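Keys, hooks and my grandmother's hallway

12 August 2022

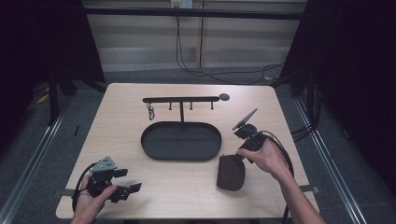 A black hanging rack with a tray, three pegs and one carabiner.

I have lived in my apartment for two years and in all this time I had no fixed place for my keys. They slept in jacket pockets, on the windowsill, one time in the bread box. On Monday I missed my bus again and decided to write down what I think about hallways.

My grandmother Signe Tveit had the best hallway I know. It was narrow and dark, with a bench where you must sit to take off your boots, and above the bench a board with brass hooks. Every hook had an owner. Mine was the lowest one, and when I grew taller it stayed mine, so as a teenager I had to bend down for my own scarf. Guests got the hook nearest the door. If you hung your coat on the wrong one, she moved it without a word while you were drinking your coffee.

She kept the house keys in a blue sugar bowl without a lid. I remember the sound of them falling in - it meant that everybody was home and we could eat.

Modern apartments are not built for this. My front door opens directly into the kitchen, and the landlord, Mr. Rathjen, does not allow screws in the walls. I asked him twice. The second time he sent me page 2 of my contract with a yellow line on it. So all things must stand on their own feet, or they must hang over a door and make noise each time someone goes through.

My friend Duangjai grew up in a house where the shoes stay outside under the roof, and she finds my worries about hallways very funny. For her the entrance is simply a step. You leave the shoes, you wash your feet if it was raining, you go in. I like this idea, but in October it would not work on my street.

For now I have put the old bench from the cellar next to the stove. It is too long by the width of my hand, and the oven door touches it when I bake. I still sit there every evening to untie my shoes. Helge from downstairs has offered to saw a piece off the end, and I have said yes, but he has to find his saw first.

If you also have a kitchen for a hallway, please write to me how you solved it, especially the wet umbrellas.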